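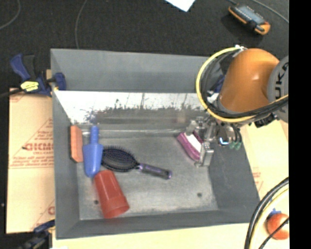 # Swap Bins Are Back at Dostside, and Yes, I Already Took Something

September 9, 2021

I stopped by the Dostside hall this morning to drop off a bag of old towels and ended up staying for almost two hours, which my family will tell you is pretty normal for me. The household swap is open again! It's been closed since February while they redid the floor in the back, and I've missed it more than I'd like to admit.

If you're new around here, it works like this. You bring small stuff from your kitchen, bathroom or cleaning closet that's still good, you put it in one of the big gray bins, and you take what you need. No tickets, no money. The bins are the same beat-up ones as before, with the scuffed metal inside, and they hold a lot more than you'd think.

The mix is as random as ever. A hairbrush and a scrub brush were sharing a bin with a blue scoop and a red plastic cup, and I love that about this place (my husband doesn't get it at all). The scrub brush is purple and white, and I had my eye on it for my bathtub. The hairbrush has purple on it too, so somebody out there with a purple bathroom is in luck.

Doğukan Tokgöz, who's running the swap this season, told me they took in 742 items last time they were open. He's hoping to beat that. "Mostly I want people to bring things they'd hand to a neighbor," he said. Brushes and cups should be washed before you drop them off, please, and he'd like to see more scoops, dustpans and dish racks. They have plenty of mugs. Over 100 of them, if you can believe it, packed away on the shelves by the door.

A couple of changes to know about. Drop-off is now at the Plokow Street side, so don't go around to the old ramp like I did. There's a limit of one grocery bag per visit, but you can come back as often as you want. Glass goes on the table up front, never in the bins. Anything with a cord has to go to the Enriquez repair shop across the street first, where they'll plug it in and check it for free.

Parking is still a headache! The lot fills up fast when the Anex gym has its morning class, and I circled it twice before giving up and leaving the car by the library. If you can walk, walk.

The swap runs mornings only for now, through the end of the month. I came home with a dish rack I didn't need and a colander I sort of did, and I'm going back next week with the box of measuring spoons that's been sitting in my hallway all summer.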